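Why I finally gave in and bought a tackle box for the small stuff

OK, so the junk drawer. You all wrote in about the junk drawer! After the last post I had a pile of messages saying more or less the same thing: fine, the pots are sorted, the lids are sorted, now what do I do with the fuses and the birthday candles and the tiny boxes of who knows what?

I went through three systems before I got to one I like. First it was jam jars (pretty, heavy, and you have to tip everything out to reach the one thing at the bottom). Then it was zip bags in a shoebox, which lasted until April, when I found four open bags of picture hooks in there. And then I was in the fishing aisle at Stornbridge with my brother-in-law, bored out of my mind, and there they were, a whole wall of clear boxes with trays that step up toward the back. I came home with one and he came home with nothing, ha.

A few things I've learned since then.

Get a clear one. I know the colored ones look nicer on a shelf, but you will open a clear box half as often because you can see what's in it.

Leave small things in their little cartons if the carton still closes. I used to decant everything, and then I'd have a handful of loose bulbs and no idea what wattage they were. The carton has all that printed on it! If it won't stand up in a tray, lay it flat in the bottom.

Put the box on a table when you load it, with some room in front. I did my first one on the carpet and my knees have not forgiven me. You want to be able to put down whatever you're holding while you decide.

Start with it empty and go one item at a time. It feels slow, but if you pour the drawer in you've just made a see-through drawer.

Heavy things (batteries, hinges, that sort of thing) go in the bottom. Light things go up in the trays. Mine tipped over backward once when I had all the screws up top, and I was finding them under the stove for a week.

Keep the latch side facing you on the shelf. I put mine away backward all the time and then have to turn the whole thing around with one hand.
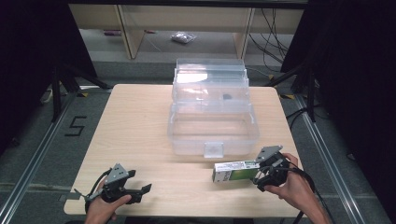 Boglárka Győri
Home and workshop tips

One more, on labels. I wrote a label for every compartment the first time and peeled most of them off within a month, what with things moving around so much. Now I use a bit of masking tape on the outside and a pencil, and only for the things that look alike, like the two sizes of wall plug.

Fatemeh Salehi asked whether this works for sewing bits too. Yes, but check that the dividers go all the way down, or your pins will travel. Next time I'll do the cupboard under the sink, so send me your worst ones!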